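Publicaciones > Talleres de Automatización > Trabajos de estudiantes > Sección 3

3. Montaje experimental y organización del trabajo

El proyecto se desarrolló en el taller de automatización de Brastham como trabajo de fin de asignatura, entre septiembre y el cierre del semestre. El enunciado pedía una célula didáctica de clasificación de pequeños componentes electrónicos, con una cinta transportadora gobernada desde una botonera y dos brazos que comparten la mesa. La coordinación corrió a cargo de Paraschiva Furtună; Ngan-ling Hsiao se ocupó del registro de datos y de la revisión del código de los estudiantes.

3.1. Disposición de la mesa

La posición de la cinta y de la botonera se acordó antes de empezar las grabaciones. Las bandejas, en cambio, podían moverse entre episodios, y con ellas las piezas. El grupo discutió si convenía fijarlas con topes -- la propuesta inicial -- y al final se descartó, porque interesaba que el modelo viera variación en los puntos de recogida. La figura 3 reúne dos vistas de muñeca y una vista general de la mesa. 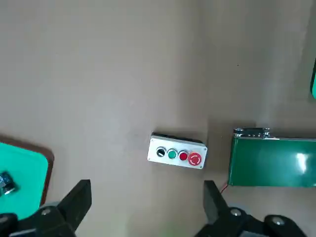
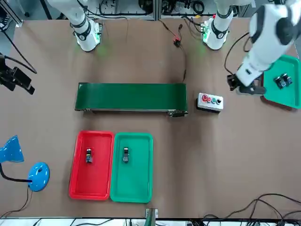
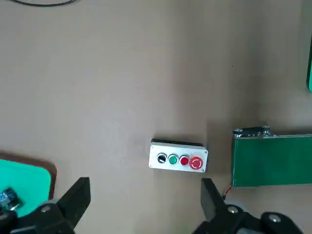
Figura 3. Célula de clasificación del proyecto Cotau. Primera y tercera imagen: cámara de muñeca, con la pinza abierta y la botonera a la izquierda de la cinta. Segunda imagen: cámara fija, con los dos brazos y la bandeja roja y las verdes.

3.2. Recogida de episodios

Se grabaron 486 episodios teleoperados, de los que 400 se usaron para entrenamiento. Los demás se reservaron para validación o se descartaron por errores de sincronización entre cámaras. Cada estudiante debía completar un turno como operador y otro como anotador. Los turnos eran de tarde, cuando el taller quedaba libre de otras clases.

Las anotaciones se hicieron con Zirnow, la herramienta interna del curso. Cada episodio se dividió en fases (aproximación, agarre, traslado, depósito) y se marcó el instante de cierre de la pinza. En total se obtuvieron 2076 segmentos etiquetados. Cuando dos anotadores discrepaban en el límite de una fase, decidía un tercero que no hubiera operado ese día.

3.3. Dificultades observadas

La principal fue la iluminación. Los reflejos sobre la cinta cambiaban según la hora y afectaban a la detección de bordes en las cámaras de muñeca. Se probó a bajar la exposición, pero entonces se perdía detalle en las piezas oscuras. El segundo problema fue de coordinación entre brazos: la primera versión del planificador introducía esperas de hasta 212 ms antes de ceder el paso, y varios equipos optaron por asignar a cada brazo una mitad fija de la mesa. Los resultados de ambas estrategias se comparan en la sección 4.

Contacto: secretaría del taller, Brastham | © Proyecto Cotau | Volver arriba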